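Right. Timer on. Twenty minutes, and the slot before me ran over, so I'm going to talk fast and skip the part about my childhood.

The title says "A bin-picking cell in a shared workshop." The short version: we have one arm, one bin, and a key to the building that sticks. The project is called Davus. It was going to be called something better, but by then the folder had a name.

(Pause. If people laugh, fine. If not, go straight to the money.)

Money. Everything except the arm came to 1423 dollars, and 252 of that was shipping on a part we sent back. The arm came with the workshop membership at Misstead, in the sense that you can book it if you sign up before the ceramics people find another use for the bench. We started in September and had something that moved on its own by the second weekend. What it moved toward was another matter.

Next slide. Leave it up while I talk about the bin.
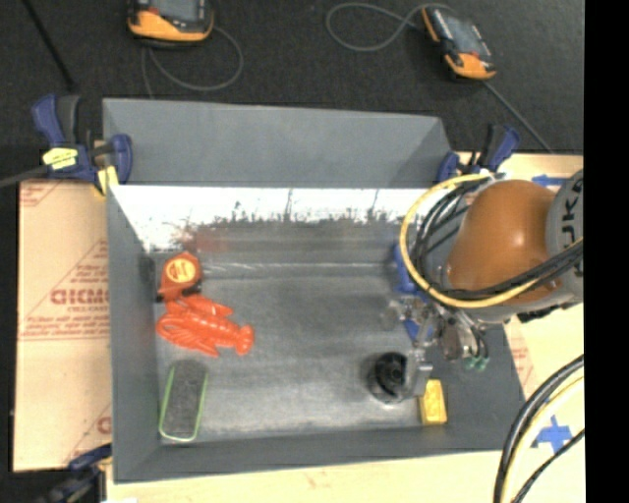 Bins are where I lost most of the fall. I'd budgeted an afternoon. A bin is a box, you put it on the bench, you tell the software where the walls are, and you go home. Then the arm leans on a wall once, the box shifts by the width of a pencil, and every number you typed in is a lie. So: clamps. The blue ones at the far corners are what all my clever calibration finally came down to. I also got fussy about what goes inside. Identical wooden cubes make you feel like a genius, so I stopped using them. Take the plastic lobster over on the left, just under the tape measure. It has claws, legs and a fan of a tail, and the planner has opinions about none of them.

(Ask who has a lobster at home. Do not wait long.)

Software. I'm using Eklund for grasp planning – the old branch, before they renamed all the config files. Bilar handles the motion side and logs everything, including things I would prefer it forgot. My rule is 20 tries per object before I change a setting. I have broken this rule for almost every object.

What I'd do differently: write down the bin position on paper. Buy the second emergency stop first. Label the cables at both ends, and with the same label.

Skip the gripper slide if I'm past fifteen minutes. Otherwise one sentence on finger length, then questions.

(Somebody will ask about suction. Say "next year" and drink some water.)

Speaker notes, 6 January 2025 | Contact: Davus project desk, Misstead | Back to top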